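Home Organisation, Evening Course
Handout 4: Lidded Containers and the Clear Worktop
Tutor: Ashok Gautam, Tudcombe Adult Learning
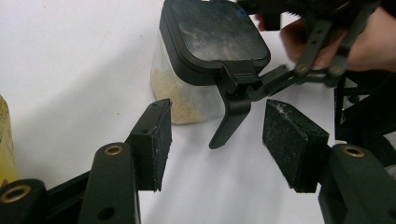

Should I sort the contents first or buy the containers first?
Sort first, every time. Tip everything out, group it, throw away what's dried up or broken, and only then look at what size of box you need. Most people find they own enough boxes already.

Now to the fun bit! Last week we talked about drawers, and several of you asked about small square containers with a lid. I love these. A clear plastic one with a dark lid is a lovely thing to work with, as the sides let you see what's inside and the lid gives you a good plain surface for a label. Square ones sit snugly side by side on a shelf (round ones waste the corners).

Lids
Lids get grubby much faster than boxes do, and black ones show every fingerprint and every bit of dust. Wash them in warm water with a drop of washing-up liquid, rinse, and dry with a soft cloth. Don't use a scourer, it scratches. Check the groove on the underside too, where crumbs collect. If you're storing dry food, leave the lid off until the box is properly dry inside.

Where to work
Use a table you can clear completely. A white top is brilliant for sorting beads, screws or seeds because you spot the strays straight away. Wipe it down before you begin and again between groups.

Exercise for this week
Choose one shelf at home. Set a timer for 30 minutes.
Take everything off and wipe the shelf.
Match each box to its lid. Odd lids go in a bag and come to class with you, we'll have a swap table!
Put back only what you'd use between now and February.
Label the front of the box if it lives above eye level, the lid if it lives below.

If you're still going happily when the timer rings, carry on, but stop at 90 minutes and have a cup of tea. Bring your notes on which box sizes you reached for most, and we'll start with those next time.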